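We use cookies to remember your course login and font size. By continuing to browse you accept this. Manage settings

Robot Manipulation Lab
Handout 6: Comparing end effectors, and why you should doubt the numbers

Before the lab, read the two spec sheets in the course folder, one for the Rinby parallel gripper and one for the Clergate pusher tip. Both claim a success rate. Neither says what counted as a success. Keep that in mind while you read, and write down every term you could not defend if someone asked you to repeat the test.

Last year's class ran 400 trials across both tools and got a clean-looking bar chart. Gregor Forsyth went back through the logs in April and found that the groups had used different rules for a block that moved but did not reach its target. One group called it a partial success. Another called it a retry and left it out of the total. The chart is still in the folder. Please don't cite it.

What a rod can and can't do

A plain rod has no fingers, so it can't fail to close. Vendors like this and will tell you the tool is "simple and robust." It also can't pick anything up. It pushes, and pushing depends on friction, on where the tip touches the block, and on whatever else is standing next to it. A push that works on a lone cube tells you very little about a push that starts between two neighbors.
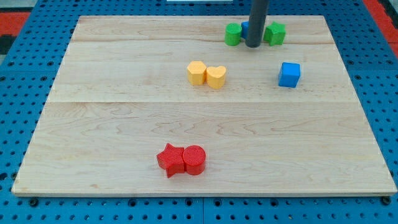
Fig. 1. Rod tip at the back of the board, with a green cylinder and a green star on either side.

Look at how little room the tip has between the green pieces. Any sideways move is likely to disturb one of them, and a score that only tracks the target block will miss it. Compare the blue cube, which has open wood around it. If your test set is mostly cubes standing alone, you have tested the easy case.

Shape matters as well. A cylinder standing on its flat end offers the same curve from every side. A star doesn't: push on a point and it may spin, push between two points and it may travel fairly straight. Don't average those together and report one figure.

Cameras

The Akpan camera mount gives a slanted view, so the far edge of a board looks shorter than the near edge. Distances read straight off the picture are wrong unless you correct for this. The Nila controller says it does the correction for you. Check it with a ruler at the front and at the back. I have seen it disagree with the ruler at one end and agree at the other.

What to hand in

Each pair runs 50 pushes per tool, with the starting layout written down before each one. Report:
- your success rule, in one sentence, fixed before the first trial
- every neighbor block that moved, even slightly
- results split by shape and by crowded or open start
- any trial you threw out, and who decided

If your two tools come out equal, say so. A short report with a dull result will be graded the same as any other, and I will be more suspicious of a large gap than a small one.

Back to top | Contact the lab office | Copyright Robot Manipulation Lab, course materials, all rights reserved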